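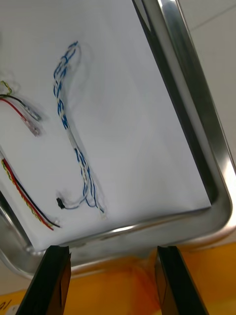 January, 6:40 a.m.

Awake since four, so I may as well write down what I think about the sleep course before Lilibeth asks me again. She will ask. She has paid for both of us and she wants a believer to go with her.

The course is called Talavera, after the man's house or his dog, I forget. It comes with a workbook and a tin of tea. The workbook says that most people my age have "forgotten how to sleep" and can be taught again in 18 nights. I did not forget how to sleep. I slept fine until I was fifty-six, then I slept badly, and I don't remember anything slipping my mind in between.

Night 5 last night. You write down when you went to bed, when you think you fell asleep, how many times you woke up, and a score out of ten for "restfulness." I have a problem with every part of that. How would I know when I fell asleep? If I'm awake enough to look at the clock, I'm not asleep, and once I'm asleep I'm not looking. So I put down 11:20 because it looked reasonable. The night before I put 11:15 for the same reason. At the end they'll make a graph of this and tell me I've improved.

The restfulness score is worse. I gave night one a four. Was it a four? Compared to what? On night three I had toast and a good phone call before I filled it in, so that night got a seven, and I'm fairly sure the seven belonged to the toast.

Then there's the tea. Ginness Evening Blend. I read the tin twice. It has chamomile in it and some other dried things, and it's tea. A big mug of anything at ten at night gets me up at two. I mentioned this to Lilibeth and she said to drink it at nine. Now I get up at one.

I looked up the study they brag about on page two of the workbook. It took me most of yesterday evening, which I suppose was against the rules on screens. They say 3,331 people took the course and 80 percent "reported better sleep." All right. Who did they ask? As far as I can tell from the small print, they asked the people who finished. If you quit on night six and went back to watching baseball highlights in the recliner, you weren't asked. And of those who stuck it out and paid for it, one in five still said no, it didn't help. I'd like to hear more from that one in five. They sound like people I could talk to.

Also nobody slept in a lab. It's all people like me, writing 11:20.

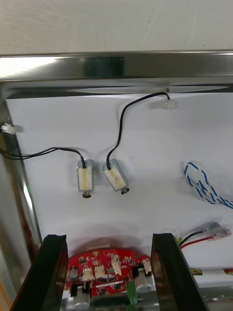
So why am I still doing it? Mostly for Lilibeth, and partly out of curiosity about whether getting up at the same time every day does anything, as that's the one piece of it I've heard from my own doctor.

I'll give them that much. The getting-up part is plain. You pick a time, you get up at it, even if you had a rotten night, and you don't nap. It costs nothing and it doesn't come in a tin. If they sold only that, they'd have a postcard and no business. I picked 6:15. Two of the five mornings I've been sleepy at a decent hour that same night, which might be the method and might be that I was tired. I don't see how you'd tell those apart from inside one person.

Brenda Staniforth came by yesterday to return the casserole dish and got an earful about all this. She used to work nights at the Javden plant and slept days for years with foil on the windows. Her opinion is that people lie awake because they've decided it's terrible to lie awake. She gets up and does her bills. I said that sounded awful. She said the bills were awful but the being up was fine.

I liked that better than anything in the workbook, and then I was annoyed with myself, because it's one woman's story and I'd just spent the evening complaining about stories. If Talavera had printed it in a box with her picture I'd have rolled my eyes. I trust it more because she was standing in my kitchen with my dish. That isn't evidence either.

Anyway. This morning I was up at four and I tried it, sort of. I didn't do bills. I sat in the front room with the lamp on and read thirty pages of the Skekgate book, the one with the drowned vicar, which I had given up on in the fall. It's still slow. I think the sister did it and I think I'm supposed to think so, so probably she didn't. I wasn't sleepy and I wasn't miserable. Around 5:30 I made coffee, which is against page nine.

Things to say to Lilibeth, if I can say them nicely:

- I'll finish the 18 nights.
- I'm not drinking any more of the tea. She can have my half.
- I'm going to leave the restfulness column blank, or put a dash.
- If I do sleep better I'll say so, but I want to see what February looks like before anybody gets credit.

She'll say I'm not giving it a chance. She said the same about the magnesium spray, and before that the pillow with the dent in it, and I notice the pillow is in her hall closet now under the beach towels.

Need to call the pharmacy when they open. Trash goes out tonight. It's still dark and my left foot is cold.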